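Topic: Reheating oiled tabletops, grain raise after water-based finish

warrick_w
Second coat of Pralesa matte went on at 211 ml for the whole top. Grain still feels raised across the bands. Sand at 320 or leave it?

stisamov13
Leave it. Cure first, then sand.

dvu
Disagree. Sand between coats, lightly, along the grain. Once cured it clogs paper.

stisamov13
Only if the coat was too thick.

warrick_w
Going with dvu. Light wood, low sheen wanted.
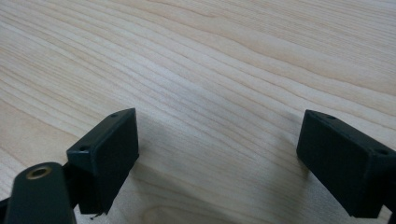
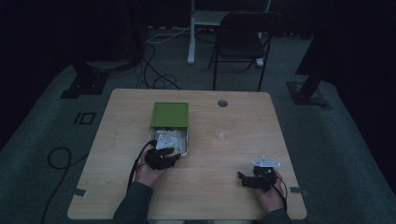 Posted by Định Vũ (dvu), 2026-02-24, post 3518

Use a gray pad for the last pass. Wipe off the dust before you recoat.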